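About Camik

Home | Builds | Open nights | Join | Contact

Who we are

Camik is a shared workshop in the back half of an old tyre place. Members pay monthly, get a key, get a shelf, and build what they like. Mostly robots these days. It started as bikes and guitar amps and drifted.

We're not a company in any serious sense. There's an ABN and a bank account and a very slow website (this one). Yaryna Polishchuk does the bookings and most of the welding inductions, and answers the phone if it's charged.

Writing this in a rush before open night, so sorry if bits are missing. Will tidy up later.

How it started

Four of us in a garage, one drill press, one neighbour who'd had enough of the drill press. Moved in here in April with two trailers and a borrowed ute. The roof leaked over what is now the electronics bench. Fixed. Mostly fixed.

The first proper group build was Semeniuk, a little tracked thing that was meant to mow the verge and mainly ate its own cables. Still on the top shelf if you want to see it. Parts of it have ended up in nearly everything since – the wheels are on the rubbish bin trolley.

What we're building now

Main project is Statik. A tabletop arm with a two-finger gripper and a small camera at the wrist. The arm came as a kit, secondhand, missing a shoulder bracket and the manual. New bracket was printed, snapped, printed thicker, then finally cut out of aluminium scrap. The gripper fingers are our third go. The control code is a shared effort and reads like one.

Statik's job is dumplings. Pick one up off the table, put it in the steamer, don't squash it. That's the whole brief and it's taken up most of our Tuesday nights. Started on wooden blocks, then sponges, then bread rolls. Soft things with pleats are a lot harder than blocks. The grip that's right for a plump one will dent a thin one, and the pointed ends are no good to grab at all, you want it across the middle.

The grid sheet goes down first, every session. Black lines, square cells, easy to see how far off the arm is when it goes wandering. Smooth the wrinkles out before you start or your lines go wavy and somebody spends an hour chasing a calibration fault that isnt there. Then bamboo steamer at the far side, dumplings out in front, gripper open, go.
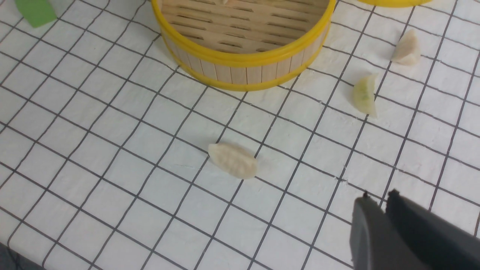

Yaryna reckons we should stop touching the gripper altogether and fix the approach angle, as half the bad picks come from fingers arriving flat when they ought to come down from above. She's been saying so since the bread rolls. She'd also like the speed limit put back where it was, and whoever took it off to own up.

Fair enough on both. The approach angle is next on the list. After that, placing: letting go inside the basket without clipping the rim on the way in, and leaving enough room for the next one. Then lids, maybe. Lids are a while off.

The other one going is Starka, a plotter for big paper patterns. Smaller crew, quieter, much better labelled. Frame's done, belts are on, the pen lift sticks. If you sew and you can solder even a bit, they want you.

What's in the shop

Two 3D printers, one reliable. Drill press (the same one). Small lathe, induction needed. MIG welder, induction needed and Yaryna will check your boots. Soldering stations with decent fume extraction. Bandsaw, timber only, please, we mean it. Oscilloscope older than some members. Kettle, fridge, steamer baskets.

Food goes on the kitchen side when it's for eating. Test dumplings are for testing. They've been handled by a robot and by everyone else and they are going in the compost.

Joining

Full membership is $95 a month. Key, shelf, any hours, tools you've been inducted on. There's a one-off $200 key and tools deposit, back when you leave if the key comes back too. Concession rates, just ask, no paperwork.

Not sure? Come to an open night first. Have a look at what's on the benches, bring a half-finished thing, ask for a hand. No experience needed for Statik nights – plenty of work is laying out the table, writing down what the arm did, and hitting the stop button when someone yells. Under-16s with an adult. Closed shoes, hair tied back, no thongs anywhere past the kitchen.

Next open night is June 11, 2019, doors from after tea until late. Roller door on the laneway side, knock hard becuase the compressor's loud. Parking out the front, not across the panel beater's driveway.

Post

Camik Workshop, PO Box 2889. Parcels won't fit in the box, so ring first and bring them to the roller door. We'll take old stepper motors, working or not. No more printers, thanks.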